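Stesitz Community Help > Tables and Surfaces

Sticker residue on a glossy white table

Posted by Melaniia Mykhailiuk, 2 replies, 53 views

We have a round white table with a shiny top in the booth corner of our kitchen. My kids do stickers there most afternoons, and some of them end up on the table instead of the paper. I can get the sticker off, but it leaves a gray sticky patch that picks up every crumb. I tried dish soap and hot water on Saturday and it only smeared. I don't know what the top is made of. We bought it used from a shop in Esville and there was no tag on it. What can I use that won't dull the shine?

Clonilura

Nail polish remover. Takes it off in a second, worked fine on my glass desk.

Hsiu-ying Kwok

Please don't use nail polish remover unless you know what the top is. If it has acetone in it, it can cloud a lacquered or plastic surface, and you can't wipe that away afterward. Glass is a different case.

Start with plain cooking oil. Put a few drops on the patch, leave it 10 minutes, then roll the glue off with your fingertip or the edge of an old plastic card held flat. Wash the oil off with warm water and a little dish soap and dry with a soft cloth. If there is still a film, try rubbing alcohol on a cotton ball, but test it first on the underside of the rim. Skip the scouring pads and melamine sponges. They take the gloss off and you will see the spot whenever the light hits it.

For the next round of stickers, put something down first. I fold a thick towel and lay it at the side where the child sits, and the sheet stays flat farther in. Ours is the same kind of table, in front of a curved booth seat, and it has stayed clean since March.

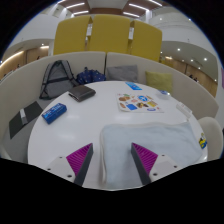

Folded towel on the near side, sticker sheet behind it.

A cheap vinyl placemat works too if you don't want fuzz on the backs of the stickers. Check the seat cushions while you're at it. Oil will stain upholstery, so use the alcohol there and only a little.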